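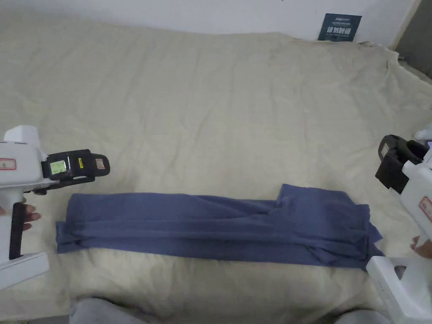

Equipment and Methods Review
Zotomance Paired Hand-Held Grippers with the Trito Training Package
Navaratnam Institute, Ellorville
10 October 2018

The Zotomance set is sold to laboratories that wish to teach a two-armed robot by showing it the task by hand. The operator holds one gripper in each hand and performs the work directly, without a robot present. The recordings are then passed to the Trito package, which trains a control policy for a robot fitted with matching jaws. The Institute purchased the set for its program on the handling of soft goods and has used it for one full study, on folding and straightening clothes on a bed. This review covers the method as well as the equipment, as the two are supplied together and cannot easily be judged apart.

Collection

The study used 300 demonstrations by two operators, Fasil Beyene and Selina Zaugg. Both had earlier experience of driving robot arms through a leader-follower station. Both reported that the hand-held grippers were easier to learn and far less tiring over a morning, and the staff who prepared the data found fewer long pauses in their recordings. A person who can fold a garment can produce a usable recording on the first day. This is the chief strength of the method, and the review panel considers it a real one.

Some discipline is still required. The operator must work with the jaws alone and resist the habit of smoothing cloth with the side of the hand. Early recordings in which this occurred had to be withdrawn. The handbook mentions the matter in a single line; it deserves a page.

Legwear and tops were recorded under the same protocol. Each demonstration began from whatever state the garment had been left in by the reset procedure, which calls for the cloth to be lifted, turned and dropped or drawn out across the sheet. Starting states therefore differ widely in how far the cloth is twisted and how many layers lie over one another. Operators were asked not to tidy a starting state before recording. 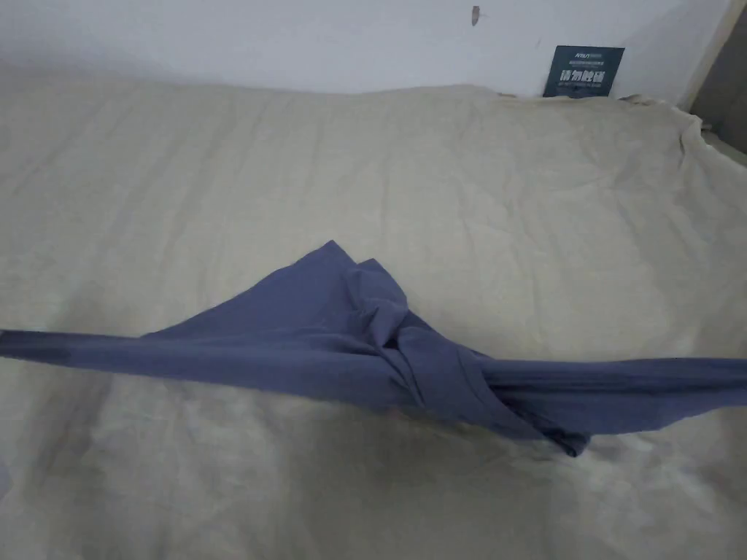 Malsha Liyanage
Senior Reviewer, Methods and Instruments

Training and results

Training was carried out with the settings recommended by the supplier. The resulting policy was then run on the Institute's own two-armed robot for 100 trials, with starting states chosen by a colleague who had taken no part in collection. A trial was counted as a success if the garment ended flat, with its long edges aligned and no layer trapped beneath another.

For garments that began flat or loosely creased, the results were very good, and all but four of the failures recorded in the study came from the other group, in which the cloth began twisted about itself. In those cases the policy usually found a sound first grasp on an outer edge. It then pulled outward too soon, before the twist had been opened, and the central part drew tighter. Once this had happened the policy seldom recovered.

The panel believes the cause lies in the data and has no complaint against the training software on this point. A skilled person facing a twisted garment tends to lift it, let it hang, and allow the weight of the cloth to do part of the work. The action is quick and depends on feel. The grippers record jaw opening and motion but no contact force, and the recordings therefore hold little that would tell a policy when the twist has begun to give. Vivek Kandpal, who led the analysis, trained a second policy after adding demonstrations made only from twisted states. Its first pulls were slower and its recoveries more frequent. The gap between the two groups narrowed but did not close.

A further point concerns color. Most of the garments used in the study stood out clearly from the sheet. Laboratories working with white linen on a white surface should not assume that the same results will follow, and the Institute has not yet tested that case.

Software and documentation

The Trito package installed without difficulty and ran stably throughout. Its data viewer lets left-hand and right-hand recordings be stepped through side by side, and this was used daily. Export to other formats is poor: file names are rewritten during export, and notes attached to a recording are lost. Selvaraj Haque of the data office wrote a short script to restore them, and other buyers should expect to do something similar.

The supplier states that a library of 2,000 recordings can be handled on one workstation. The Institute has not approached that number and offers no opinion on the claim.

Assessment

The set is recommended for groups beginning work on cloth and similar materials, in particular those with limited robot time. Collection is fast, and the path from recording to a running policy is well supported. It is recommended with reservations for work that depends on contact force — the untwisting of garments being the plainest case in this study. Groups in that position should plan for additional sensing from the outset, or should set aside a substantial share of their recordings for difficult starting states.

The Institute will keep the set in service. A second study, on towels and pillowcases, has been approved and will use the same protocol with a revised reset procedure.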